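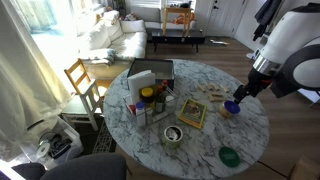 *The round table in the living room on Closlow Street, in the morning sun.*

### The table that everybody uses

In the last newsletter I asked which place in your home is the most difficult to keep in order. I expected the kitchen drawer, or the cupboard under the sink. But of the 94 answers that came back, the largest group named a table. Usually it is a table which has no fixed job. It is in the living room, it is near the window, everybody walks past it, and everybody puts something down.

We have such a table too. It is round, with a white marble top and gray veins, and I was very proud when we got it. I thought it would hold a vase and maybe one magazine. Now it holds lunch for those who do not want to sit in the kitchen, and toys, and reading, and things on their way to some other place.

So I decided to use our own table for this month's item, and to write down what I have learned from it. I am not an expert. For the real expert you should ask Maribel Huaranga, who ran our December evening on small apartments, and from whom I have borrowed most of the good ideas below.

**Give the food one address**

The best thing on our table is the caddy. Before we had it, the bottles stood where the last person had left them, and there was always one behind a book. Now the tall bottle with the red cap, the dark one, the squeeze bottle and the jar with the yellow lid all stand together in it, and a few small containers squeeze in at the ends. It is crowded, I admit. Maribel would take out half. But when somebody needs the whole table for a puzzle, I lift one thing and the food is gone.

The napkins stand upright next to it. I have tried them flat and I have tried them in a drawer. In a drawer, my family forgets that napkins exist and uses the sleeve. Upright and in front is the only way that works for us.

A caddy does not need to be expensive. What matters is that it has sides which you can see through. In a closed box the sauces get old, and you find them after a year and do not dare to open them.

**Open means in use**

This was Torben Lindemann's suggestion, and at first I found it too strict. His family has the rule that a container on the table is either closed or somebody is sitting in front of it. We have tried to follow the rule since spring. We are not perfect. You will find an open tin with a green and white label at our table, with crumpled white stuff inside, and you will find a green lid lying by itself on the marble.

Loose lids are my weak point. I put a lid down "for one moment", and then the telephone rings. My new habit is to put the lid under the container that I have opened. It looks a little silly, like a hat on the wrong end, but I have not searched for a lid in weeks when I remember to do it.

**Wooden blocks are allowed**

Several of you wrote that you feel ashamed when there are toys in the living room and a guest comes. Please do not. The small blocks at our place are light wood, some of them long, and they lie at all angles because this is what blocks do. I prefer them on the table to the floor, where I find them with my bare foot.

What I do ask for is that they stay on one side. We have no box with a label and no color system. There is the food side and there is the play side, and even our visitors of four years understand it. Vidar Viklund told me that he put a strip of tape across his own table to make the border clear. The tape lasted two days, but the border is still respected, he says.

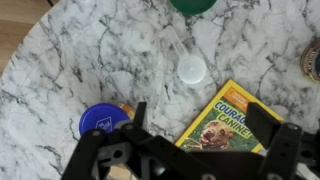
Annelore Stöcker

**The scoop question**

Now we come to the small things. A measuring scoop is the best example. Ours is white and half see-through, and on a marble pattern you can look straight at it and not see it – the gray veins show through the handle. I have looked for this kind of scoop in the container, in the sink and one time in my own pocket, and it was lying on the table in front of me.

Fulgencio Ibarra ties a piece of red wool through the hole of every scoop he owns. Not all scoops have a hole, so a ring of colored tape on the handle is also fine. If you have a table with a busy pattern, I really recommend it. The bright lids help in the same way. I never lose the container with the royal blue lid, and I think it is only the color that saves it.

**One book at a time**

A book may live on the table as long as somebody is reading it. At the moment we have a National Geographic children's book about a brave dog, with a yellow border and a brown dog on the cover with his tongue out. It has been there longer than I planned. Each time I carry it to the shelf, it is back after dinner, so it is clearly still being read, and I have stopped carrying it.

If there are two books, we choose. The other one goes to the shelf until its turn. With library books I make an exception and keep them by the front door, or I pay.

**How we do it in the evening**

We clear the table before we brush our teeth. First the closed containers go to the kitchen, then the blocks go together in a bowl, then I wipe from the middle to the edge with a damp cloth and dry it after. The caddy, the napkins and the book stay. I do not try to make the table empty, because on the days when I tried this I became angry with my family, and the table was full again at breakfast.

If you want to try it, begin with only one of the points above. The food address is the easiest.

**For the next newsletter**

I would like to write about the hallway: shoes, keys, wet umbrellas, and bags which nobody has unpacked. Please send me what works at your place, and also what did not work. Short is fine. You can put a note in the newsletter box at the Prestow Street entrance, or give it to Torben or me when you see us. The last day for notes is August 20, 2024.

And if someone has a spare caddy with see-through sides, Vidar is looking for one. He would like it to be smaller than ours.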